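Section 3. Planning your purchase

Before you order anything, sit down with a cup of coffee and run your job in the Telanetti planner. It costs you nothing but an afternoon, and it will tell you whether the arm you have in mind suits your table.

1. Place the arm and pedestal on the table, then add the part you want picked up.

2. Bring the open gripper over the part and look at the reach you have left.

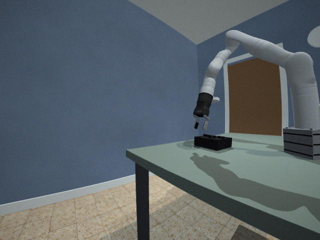
Dinesh Patwary would add that you should price the gripper separately, as his first Astano quote left it out and the missing line came to $2378.

3. Try the approach again with the part moved – toward the back of the table, say – and save each layout under its own name.
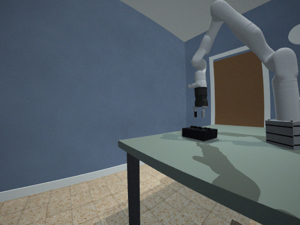
4. Once you have a layout you like, print the parts list and send it to 2 suppliers, so you have something to compare.

Note: Quotes from Netcombe include the pedestal. Others may not, so do ask.

Caution: Don't sign for an arm until you have measured your real doorway and table. Allow 13 weeks for delivery.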